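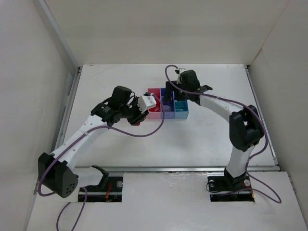
Red, blue and teal: the three-part bin on the white table.

"Everybody thinks that they know what blue is," says the owner of Teltora, and she pushes a tray towards me. "Please, take out the blue ones." I take out eleven pieces. She looks at them politely and puts four back.

Teltora is a small business in Irncombe which buys mixed lots of craft and play pieces, sorts them by colour and sells them again to schools, nurseries and people who make things at home. It has two rooms above a bicycle shop. In the first one there are shelves up to the ceiling, and in the second one the sorting is done. I visited in March, when the schools are preparing their orders for the summer term, and she had asked me to come at nine in the morning, before the telephone starts.

She came to this work by a mistake. She wanted to sell finished mosaics, and for the mosaics she bought a big mixed lot from a closed toy library. "I sorted it in the evenings on the kitchen floor. It took the whole winter. Then a teacher saw the jars and asked if she could buy the red one. She did not want the mosaic. She wanted the red jar." She still has one of the mosaics in the corridor. It shows a heron, and she says that the legs are wrong.

I ask her why the bin has only three compartments, when the shelves next door hold so many shades.

"In the beginning I used a tray with nine places," she says. "It was very slow. You hold a piece in your hand and your eyes travel over nine places, and then you are tired before lunch. With three you do not travel. Red, blue, teal, and finished. What is something else stays on the table for the next round."

The order of the colours is also a decision. Red is on the left, the dark blue is in the middle and teal is on the right. I would have put red between the other two, to keep them apart, and I tell her this. She has tried it. "It was worse. When blue and teal are neighbours, you compare them at the moment you let the piece go. If they are far from each other you forget to compare. I had a whole jar for a nursery in Brura with both colours mixed, and they noticed before me."

The fronts of the bin are paler than the insides: pink before the red, a light periwinkle before the dark blue, and a light blue before the teal. I had supposed that this was for decoration. She says that she finds it useful, although it confused her for the first week. "The front tells you where to go and the inside tells you if you are right. But a new person sees the light blue front on the right side and puts blue things there. So on the first day I always say: look inside, forget the front."

We speak for a long time about the table. It is white and smooth, and it has pale walls at the back and on both sides. Before this she sorted on brown wood, and she believes that many of her old mistakes came from it. "On brown, the orange pieces disappear. And a dark blue becomes black. On white everything has to show itself." There are some brownish marks on the surface, near the back left corner. She has cleaned them with three different products and has now stopped. "They are faint. I see them because I know them."

The walls, she explains, have two purposes. Small pieces jump, and without walls they jump to the floor. The second purpose is the light. The room has one window and it faces a yellow building, and in the afternoon the yellow comes in and changes the teal into green. Grey and beige walls help a little. For the difficult lots she still waits until the next morning.

How full does she let the bin become? She answers quickly that it should never be full. When the pieces lie low, she can see each of them, and one wrong piece is easily found. When they come up near the top, the wrong one is already buried. She empties all three compartments together, also when one of them has hardly anything in it. Her former partner at Xaba, the wholesale company where she worked before, considered this a waste of time. "We did not agree about many things," she says.

Her biggest order until now was 3645 pieces for one school, all of them red. I ask what a school does with so much red, and she laughs. "A poppy field, for the wall of the dining hall. They sent me a photograph and I was very proud. I also did not want to see red for a month."

At present more than 34 boxes are waiting in the first room. Some are from house clearances, and these she likes the most, as there is always something in them which she does not recognise. The unknown things go into a biscuit tin. She opens it for me, and we spend some minutes guessing. One we decide is the foot of a toy horse.

Before I leave, I ask if I may try the tray again. I take eleven blue pieces, different ones this time, and she puts back two.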